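# Two wicker baskets on a standing desk – keep or swap for drawers?

Looking for opinions on the baskets on my white standing desk.

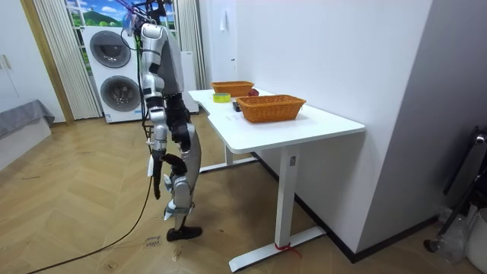 ## Replies

**dewanti_chin** (original poster) – Feb 28, 2026
Top is 141 cm wide. One basket lives at the back by the wall, the other near the front. Plan is mail in the back one, and tape, chargers and pens in the front one. I'm thinking of replacing both with a Rornero clip-on drawer, $49. Worth it?

**bavport_mike**
Keep the baskets. Shallow ones like that are easy to see into, and a clip-on drawer will hit your knees when the desk is down. I had one for 6 months and took it off.

**Amirul Yusof**
Disagree. Wicker snags on cables and collects crumbs. Mine is in the closet now and I don't miss it. Check where the leg control is before you buy a drawer, though.

**bavport_mike**
Crumbs shake out. Take it to the sink once a month.

**skiseo_owner**
What height do you use it at? I stand at 108 cm and anything near the front edge gets bumped by my elbow. I'd push both baskets to the back and leave the front clear. The tape can go inside one of them.

**dewanti_chin**
108 is close to mine. The stepped corner makes the left side awkward, so the front basket ended up toward the middle.

**Amirul Yusof**
Then a drawer won't clamp on that corner either. Measure the straight part of the edge first.

**skiseo_owner**
Felt pads under the baskets if you raise and lower it a lot. A smooth top lets them slide.

**dewanti_chin**
OK, pads first, both baskets to the back. I'll measure the edge this weekend and hold off on the Rornero until then.

**Amirul Yusof**
Fine, but I'd still get rid of the wicker.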